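**Dellari lab compares two sets of finger pads for hand-held grippers**

The Dellari handling group has begun a comparison of two finger pad designs for its hand-held grippers. The work is led by Tamás Szűcs and will run through February. Operators wear one gripper on each hand and carry out short tabletop tasks with flat, thin and curved objects. The plan calls for 596 trials, of which 102 were complete by Sunday.

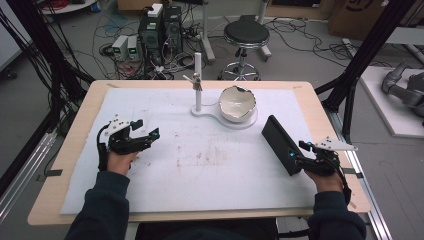 *An operator at the test table with a gripper on each hand. The right gripper is holding a flat black object.*

Each trial is scored on whether the object stays in the fingers during a lift, a turn and a return to the mat. The first pad set, known within the group as Flosska, has a rough contact face. The second, Mititz, is softer and slightly wider. Early scores for flat objects are close. Narrow items have proved harder for both sets, and over 70 of the remaining trials have been assigned to them.
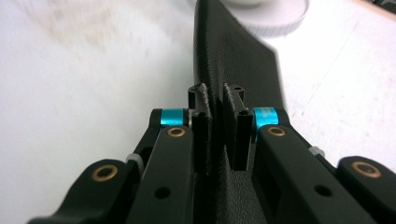

Dénes Pintér, who maintains the linkages, has asked that bushings and screws be checked after every 18 trials so that wear does not affect the scores. Pads are to be changed only between sessions. The group will also repeat part of the series with the Shenoy controller once the present settings have been recorded. Results will be shared with partner labs after review.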